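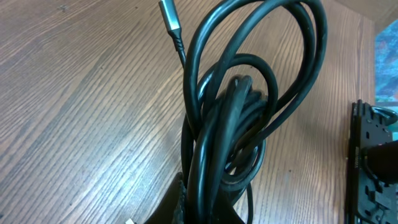 Brudby推出Oksanen树艺攀爬安全带,九月起陆续到店

2026年8月14日,树木作业装备制造商Brudby今天发布全新的Oksanen攀爬安全带。这是公司第一款从腰垫到腿环全部重新打版的坐式安全带,面向每天都要上树的修剪工、树艺师和攀爬教员。首批产品已经完成装箱,九月起由各地经销商陆续上架。

做这条安全带的念头来自Dorkia训练林地的一次秋季复训。那天下着小雨,几位教员收工后坐在工具车尾板上换衣服,聊的全是腰:侧向移动时腰垫往上窜,长时间站在脚扣上腿环勒大腿根,挂上手锯和副绳以后整条带子往一边坠。Brudby的产品负责人Nesma Ragab当时就在场,她把这些话一条一条记在了一张绳索合格证的背面,那张纸后来贴在打样间的墙上,一直贴到定型。

“我们太想把这条带子做好了!”Nesma Ragab表示,“打版师傅们自己也上树,每改一稿就穿着去林子里挂半天,回来直接上缝纫机。第七稿出来的时候大家都很兴奋,第二天一试,后腰还是硬,又拆了重来。现在这一稿我自己穿着修完了家门口那棵老椴树,下来以后都忘了脱。”

可更换的桥绳与滑动腿环

Oksanen的桥绳两端采用可拆卸固定点,使用者不需要寄回工厂,就能按照说明书自行更换桥绳,并在两种长度之间选择。喜欢贴近主绳作业的人可以用短桥,经常在外侧枝上横移的人换成长桥会更自在。桥绳外皮内侧编入一层对比色芯线,外皮磨到露出颜色,就该换新的了,检查时一眼就能认出来。

腿环与腰垫之间改用滑动连接。抬腿跨枝的时候,腿环跟着大腿走,腰垫留在原来的位置上。腿环快扣移到了大腿外侧,戴着手套也能单手扣合,跨坐在枝杈上时不会硌到树皮。腰垫内层用的是开孔衬垫,外面包一层耐磨织物,整块衬垫可以拆下来用清水冲洗,阴干后装回。

工具挂点的布局花的时间最长。两侧各有一排织带环,间距经过反复调整,手锯鞘、急救包、油锯短绳可以分开挂,互相不打架。后腰正中另设一个加固环,专门用来挂油锯。整条M码安全带净重1,045克,这个数字包含桥绳和四个侧环,不含选购的锯鞘转接片。

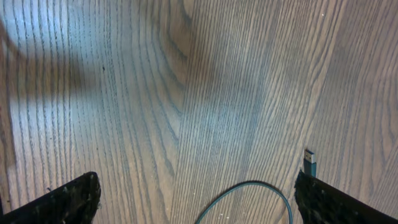
木纹地面上一根绕成圈的蓝绿色USB线

在Dorkia林地挂了一整季

定型之前,Brudby把样品交给了122位树上作业人员试穿,其中有刚拿到攀爬证的新手,也有在行道树上干了大半辈子的老师傅。试穿者做的都是手头本来就有的活:疏枝、清除枯枝、安装缆索支撑,还有台风过后的清障。每人领到一本小册子,想到什么写什么,也可以直接在图样上画圈。

收回来的册子内容相当丰富。有人画了一整页的扣具草图,有人只写了“腿环好,别再动了”,还有一位把松脂粘在了封面上,翻都翻不开。研发组据此改了三处地方:后腰加固环的开口方向转了过来,腿环松紧带加宽,腰带余量收纳套从弹力布换成了织带套,这样挂到细枝时不容易被扯开。

Ismail Belhaj在Dorkia林地担任攀爬教员,从第一版样品开始就参与试穿。他说:“我最喜欢的是横移那一下。以前走到枝条外侧,得先停下来把腰垫往下拽一拽,再接着锯。现在站定就能干活,注意力都在锯口和落枝方向上。带学员的时候这一点特别明显,他们不再老是低头摆弄带子了,我看着真高兴。”

他还特别提到了夹克的问题。冬季作业穿得厚,不少安全带收紧以后余带很长,容易缠进锯鞘。Oksanen提供4个尺码,相邻尺码之间留有重叠区间,处在中间体型的人可以按自己冬季的穿着来选,夏天收紧一格照样合身。

配套短绳Mekonum同步上市

与安全带一起亮相的还有Mekonum油锯短绳。它用机织扁带制成,中段缝有撕裂式缓冲段,锯子被下坠的枝条带走时,缓冲段先行展开,减轻传到攀爬者腰部的拉力。短绳两端颜色不同,红色一端接油锯,灰色一端接安全带后腰环,在树冠里光线不好的时候也容易分辨。Mekonum只用于连接工具,不能用来承载人员,产品标签和说明书上都有清楚的标注。

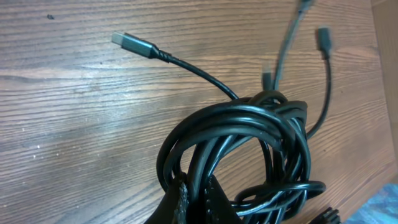 木桌上的黑色USB-C线与线圈

售后、检查与培训

每条Oksanen内侧都缝有独立编号标签,购买者可以凭编号登记,登记后会收到定期检查提醒。Brudby建议每次上树前做一遍目视和手感检查,重点看桥绳、固定点缝线和腿环快扣;每年至少由有资质的人员做一次完整检查并留下记录。如果安全带承受过坠落冲击,或者沾到了电瓶酸液等化学品,应立即停用。

桥绳、腰垫衬里、腿环松紧带都可以单独订购,经销商柜台也会备货。公司已经把更换桥绳的步骤写成一份带图的折页,随产品附送,折页的纸张做了防水处理,可以折好塞进急救包。

九月,Ismail Belhaj和同事们将在Dorkia林地开设开放攀爬日,到场者可以借用各个尺码的Oksanen上树试一试,也可以带上自己正在用的安全带,请教员帮忙看看磨损情况。参加者须持有有效的攀爬资格证,并自备头盔、护目镜和攀爬靴。没有证书的朋友同样欢迎来林地,地面上安排了绳结练习和抛绳袋投掷,往年抛绳袋那边总是最热闹的!

“我们做装备的,最盼的就是看见有人穿着它在树上忙得顾不上理我们。”Nesma Ragab说,“九月的林地天气很舒服,叶子还没落,正是练横移的好时候。欢迎大家来,也欢迎大家挑毛病,打样间的墙上还有地方贴纸。”

价格与供货

Oksanen攀爬安全带建议零售价579欧元,包含一条标准桥绳、编号登记卡和更换折页。颜色为石墨灰配橙色缝线。Mekonum油锯短绳单独销售,价格请向当地经销商查询。长款桥绳与锯鞘转接片为选购件,与安全带同期到货。

关于Brudby

Brudby设计并生产树木作业用的安全带、短绳、绳索保护套和工具挂件,产品由自有缝制车间完成打样与成品缝制。公司长期与Dorkia训练林地合作,在真实的树冠环境中试用新品,并为攀爬教员提供教学用装备。

媒体如需借用样品或预约参观打样间,请联系Brudby产品部,联系人Nesma Ragab。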